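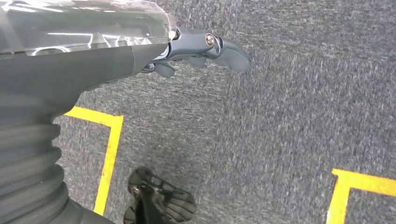
*Teppichboden, grau meliert*

# Über uns

Tapia ist ein Fachbetrieb für Bodenbeläge mit Sitz in Fukthorpe. Wir verlegen, reparieren und reinigen Teppichböden, Linoleum und Kautschukbeläge in Büros, Schulen, Arztpraxen und Privatwohnungen. Angefangen haben wir als reine Teppichreinigung. Die Verlegung kam hinzu, als Stammkunden nach der Grundreinigung immer häufiger nach einem neuen Belag fragten.

## Betrieb und Lager

Im Betrieb arbeiten heute 46 Beschäftigte. Der größte Teil gehört zu den Verlegetrupps, die übrigen verteilen sich auf Reinigung, Lager und Büro. Wir bilden Bodenleger aus und übernehmen nach der Prüfung in der Regel.

Das Lager liegt in Bamesard, gleich an der Umgehungsstraße. Dort schneiden wir Bahnenware auf Maß und ketteln Sockelleisten und Läufer selbst. Restmengen aus abgeschlossenen Aufträgen heben wir auf, beschriftet mit Auftragsnummer und Farbpartie. Wenn nach Jahren eine Stelle ausgebessert werden muss, passt der Farbton dann meistens noch - abgesehen von Flächen, die lange in der Sonne lagen.

## Ausstellung

Die Ausstellung in Fukthorpe hat 171 Quadratmeter. Die Muster liegen als größere Stücke am Boden und dürfen mit Straßenschuhen betreten werden. Handmuster können Sie ausleihen, üblich sind 6 Tage. Wir empfehlen, sie am Abend noch einmal bei Lampenlicht anzusehen, vor allem bei grauen und beigen Tönen.

## Unsere Reihe Madura

Unter dem Namen Madura führen wir eine eigene Auswahl an Teppichfliesen und Bahnenware für Räume mit viel Laufverkehr. Sie umfasst mehr als 117 Farbstellungen, davon viele meliert. Auf melierten Belägen fallen Fussel und Laufspuren weniger auf als auf einfarbigen, deshalb werden sie vor allem für Flure und Großraumbüros bestellt. Madura gibt es mit Schlinge oder als Velours. Für Räume mit Bürostühlen raten wir zur Schlinge.

## So läuft ein Auftrag ab

Wir messen vor Ort auf und prüfen den Untergrund. Das Angebot nennt Material, Verschnitt, Untergrundvorbereitung und Entsorgung des alten Belags als getrennte Posten. In Büros arbeiten wir auf Wunsch abschnittsweise oder ab 17 Uhr, damit der Betrieb weiterlaufen kann. Möbel räumen wir nach Absprache aus und wieder ein - Technik und Aktenschränke bitte vorher leeren beziehungsweise abbauen.

## Besuch und Beratung

Die Ausstellung ist werktags von 9 bis 17 Uhr geöffnet, am Freitag bis 14 Uhr. Für eine Beratung bringen Sie am besten einen Grundriss mit, eine Handskizze mit Maßen reicht. Im August ist das Lager für Selbstabholer geschlossen, Lieferungen sind in dieser Zeit möglich.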